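Ants Indoors: Why Colonies Settle in Heated Buildings

By the Features Desk
May 14, 2024
326 shares | 2 comments

Ants seen in a kitchen are usually foragers, and they represent a small part of the colony that sent them. The greater number remain in the nest with the queen and the brood. Treatment that removes only the visible insects therefore brings short relief, and occupants are often surprised when a fresh trail appears within days along the same skirting board.

The black garden ant is the species most often reported by householders. It nests outdoors, beneath paving or against foundations, and enters in search of sweet foods. Activity falls away in cold weather. The pharaoh ant presents a different problem. It is small, yellowish and dependent on warmth, and in temperate countries it lives almost entirely inside heated premises, where it can remain active in every month of the year. Colonies contain many queens, and a nest that is disturbed may divide into several.

For this reason the spraying of pharaoh ants is widely discouraged. A repellent spray can scatter the colony into neighbouring rooms, and a single infestation may become a problem for a whole building. Slow-acting bait is preferred, as workers carry it back and share it with the queens and larvae.

Gekance, a pest management firm serving offices, hospitals and housing blocks, reviewed 1302 call-outs for ants over its last full reporting year. Of these, 326 concerned species nesting indoors. The firm found that such cases required more visits and a longer period of monitoring, and that access to service ducts and wall voids was the most frequent cause of delay.

Warm, undisturbed cavities are attractive to these insects. Boiler cupboards, heated pipe runs, the backs of refrigerators and the housings of electrical equipment have all been recorded as nesting places. Equipment should be switched off and isolated before any cover is removed, and liquid insecticide should never be applied to it.

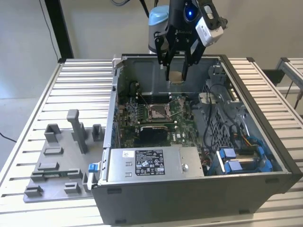 The inside of a desktop computer case with the side panel removed.

Correct identification must come before treatment. Specimens may be collected on clear adhesive tape and sent for examination, preferably from more than one room. At the Davau housing estate, residents on the lower floors had treated what they took to be garden ants for most of a summer. Samples submitted in October showed pharaoh ants, and the managing agents then arranged a baiting programme covering all flats, stairwells and the shared laundry.

A colony of the pharaoh ant may hold 2000 workers or more, and several colonies can occupy one block without conflict. Baiting must accordingly extend beyond the rooms in which ants have been seen. Occupants are asked to leave the stations in place, to refrain from using shop-bought sprays and to avoid cleaning closely beside the bait with strong products. An increase in activity during the first days is normal and indicates that the bait is being taken.

The Hinska guidance for building managers, revised this spring, recommends that monitoring continue for up to two months after the last sighting. It also advises that food waste be removed daily, that gaps where pipes pass through walls be sealed once control is complete, and that records of each station be kept on a floor plan.

Garden ants call for more modest measures. Sealing the point of entry, clearing spilt sugar and fruit juice, and placing bait near the outdoor nest will generally suffice. Vörös, which supplies bait stations to local authorities, advises that they be set out of direct sunlight and beyond the reach of children and pets. The product label should be followed in all cases.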